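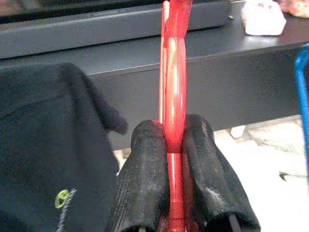
Progress report: Trarkum sales coaching program, first half

Hello again from the Trarkum side of things. You asked for a plain account of where the money's gone and what we've got for it, so I'll skip the glossy version and just tell you how it's been going. (The spreadsheet is coming separately, I'm still arguing with one of the tabs.)

When we pitched this to you, the plan was to take small trade suppliers who hate selling and teach them to run a decent first meeting. We had funding for 100 places across the year and we've filled 52 of them. I'd hoped to be further along by October, but the Skevavach intake got pushed back when their stocktake ran long, and I wasn't going to drag people off the floor in the middle of that. They're now booked in for the new year and they've confirmed it in writing, so I'm not fussed.

The course itself has changed shape a fair bit. We started with 7 sessions and we're down to 6, after I folded the two on pricing together. They were saying the same thing twice and people were starting to check their phones! The combined one is longer, with a proper tea break in the middle, and the feedback forms have been much kinder since.

The session that's going best is the one on first impressions. I was nervous about it, as I thought a room full of plumbing merchants would roll their eyes at a talk about posture and what you wear to a site visit. They loved it. We get everyone to walk in, shake hands and say who they are, then we play it back with the sound off and the group writes down what they'd guess about that person. It's a bit brutal the first time round. A few people looked worried or cross when they thought they looked friendly, and one bloke had no idea he'd been looking at the floor the whole way through. He asked for a second go, and then a third, and we ran late into lunch (worth it).

What hasn't worked is the phone module. I wrote it with cold calling in mind, and most of our lot don't cold call. They ring back people who've already asked for a quote, and that's a different conversation altogether. The group from Etim told me so quite cheerfully at the end of the morning. I've binned most of the scripts and I'm rebuilding it around the follow-up call: when to make it, how to open, and what to say when the customer's gone quiet because they've found someone cheaper. I'd like to try the new version on the Etim group first, seeing it was their idea.

On money, we're under on travel and over on room hire. The hall we'd been using put its rates up, and the cheaper place across town has a kitchen I wouldn't wish on anyone, so we stayed put. If you're happy for me to move the unspent travel across, the two lines square up and I won't need to ask for anything extra. Could you let me know by email? I can't shift it without your okay.

Vokadier have asked whether they can send people along in the second half. They're bigger than the businesses we set this up for, and I told them I'd need to check with you before saying yes. My own view is that we could take a few at full price and keep the funded places for the small operators, but it's your program as much as mine and I'd like to hear what you think.

Still on my list before the next report: finish the phone module, get the workbook reprinted with the typo on the front cover fixed (sorry, again), and ring round the people from the first intake to see whether any of it has stuck. I've had a couple of nice messages, though I'd sooner have sales figures, and I've asked each business if they'd share theirs. Some will and some won't.

You're very welcome to sit in on a session. They start at 9 am and there's always too much cake.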